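"The table stays, we change": a talk with a packing worker at Fandent

8 October 2018

When I came to the Fandent workshop in Wostetti, the morning shift was already at the tables. The firm makes up small sets for offices and schools: pens, holders, dishes, little boxes. Each order is different, and for many years every piece was put in its place by hand. In February the first robot arm began to work here. The workers call it Toma, after the name of the project.

I spoke with a woman who has packed at Fandent for seven years. She asked me to leave her name out, and I agreed.

"In the beginning I did not sleep well," she told me. "They said it will help us. But my brother heard the same words in his factory, and then the half of his line was closed. So I was listening very carefully to what they did not say."

What they did not say, in her opinion, was who would teach the machine. The engineers from Purnano came for the first weeks and then went home. After that, two packers were chosen to show Toma the movements, and she was one of them.

"I had to explain my own hands. How do I take a pen? I never thought about it. I take it. Now I must know where the fingers go, and how much to press, and when to lift. In the evening I was more tired than after a day of packing."

Her pay was not changed at first, and this is a point on which she becomes less friendly. It took two meetings with the management before the teaching hours were counted as a different kind of work. Now they are paid better, but only for the people who do them. Some colleagues find this unfair, and she understands them.

I asked if Toma is fast. She laughed at this. An order of 1000 sets still goes to the people, she said, and the arm gets the small mixed orders, where it has time to be slow. Pens are a good exercise for it, as they are thin and stand close to other things.
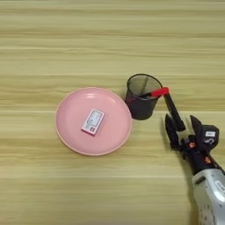

She does not like it when visitors say that the machine has taken the boring part. For her the boring part was also the part when she could talk with the woman beside her. "When you look after a robot you look at the robot. You cannot tell a story and watch it at the same time. We speak in the break now, and the break is short."

Would she go back to the old way? She thought for a long time before answering.

"My shoulder says no. It hurts less now, this is true and I must say it. But I want that they ask us before the second arm comes, and not after."

The management told me that a second arm is planned, but gave no date. She had not heard this from them, and asked me to repeat it. Then the break was over and she went back to her table.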